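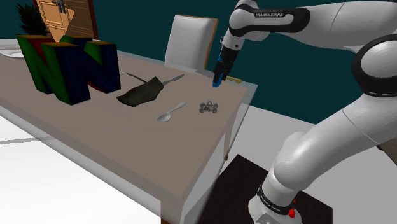

Cómo cortar las uñas a una alpaca (sin pelearse con ella)

Guía rápida para los que acaban de empezar con dos o tres animales y siguen aplazando el tema. Lo aplazamos todos el primer año. Luego llegan las uñas torcidas y es peor.

Cada cuánto

Depende del terreno. En Gretside, con mucha piedra, las mías aguantan bastante. En prado blando crecen sin freno y toca mirar cada 2 meses. Las alpacas de uña blanca suelen necesitar más repaso que las de uña oscura. No hay calendario fijo, hay que levantar el pie y mirar.

Señales de que ya toca: la uña pasa de la almohadilla, se dobla hacia un lado, o el animal apoya raro al andar en suelo duro.

Qué hace falta

Tijera de podar pequeña, bien afilada (o cortauñas de ovino, lo que tengáis)
Cabezada de su talla
Cepillo duro para el barro
Polvo hemostático. Si no hay, maicena
Guantes
Otra persona que sujete
Un cubo con desinfectante para la tijera, entre animal y animal

La tijera tiene que cortar de verdad. Una mala aplasta la uña y la alpaca se acuerda la próxima vez.

Paso 1. Encerrar con compañía

Corral pequeño, nunca sola. Meter a otra del grupo al lado aunque no le toque. Una alpaca aislada se pone a tararear, se agobia y ya empezamos mal. Cerrar la puerta ANTES de coger la cabezada, que luego pasa lo que pasa.

Paso 2. Cabezada y sujección

Cabezada alta, cerca de los ojos y no sobre la parte blanda del hocico, que respiran por ahí. Quien sujeta se pone a un lado, un brazo por la base del cuello y la otra mano en el lomo. Firme pero sin colgarse. Si escupe, se gira la cara y se sigue.

Las que se tumban: dejarlas. Se puede trabajar con la alpaca echada, las traseras salen hasta mejor. Lam, mi macho mayor, se echa siempre y tan tranquilo.

Paso 3. Levantar el pie

Empezar por las delanteras. Bajar la mano desde el hombro, sin soltar, hasta la caña. Doblar hacia atrás, como dobla la pata ella sola. Nada de tirar hacia fuera. Mantener el pie bajo, cuanto más alto más pierde el equilibrio.

En las traseras lo mismo desde la cadera, y ahí suelen dar alguna patada corta. Acompañar el movimiento sin soltar. Si sueltas cada vez que patea, aprende que pateando se libra.

Paso 4. Limpiar

Cepillo y fuera barro. Mirar también entre los dos dedos: piedrecitas, costras, mal olor. Si hay heridas o la piel está muy roja, se acaba el corte y se llama al veterinario.

Paso 5. Cortar

Tijera paralela a la almohadilla. Primero los bordes laterales, que se doblan por debajo, y después la punta. Poco a poco, láminas finas. Cuando se ve un tono rosado, parar ahí. La uña tiene que quedar plana, al nivel de la almohadilla.

Uñas muy largas o muy viradas: no arreglarlas en un día. Quitar un poco, esperar unas semanas, y repetir. La parte viva se va retirando. Así recuperó el pie Illevdale, una hembra que me llegó fatal.

Paso 6. Si sangra

Pasa. Polvo, presionar con el dedo un par de minutos, y mantenerla en suelo limpio y seco un rato. Si no para, veterinario.

Paso 7. Soltar bien

Quitar la cabezada con calma, esperar a que esté quieta, y entonces abrir. Un puñado de pienso no sobra.

Dudas que me llegan

¿Se puede hacer el día de la esquila? Sí, en junio aprovecho y las repaso todas. Pero no vale como único corte del año.

¿Y las crías? Tocarles las patas desde pequeñas, sin cortar nada. Ngan-ling Hung me lo recomendó con Lostik cuando era una cría, y hoy levanta el pie casi solo.

¿Mejor con la uña húmeda? Si, mucho mejor. Después de una mañana de lluvia o rocío cortan como mantequilla. En pleno verano, mojar un rato la zona del corral antes.

Nighat Jafri
enero de 2021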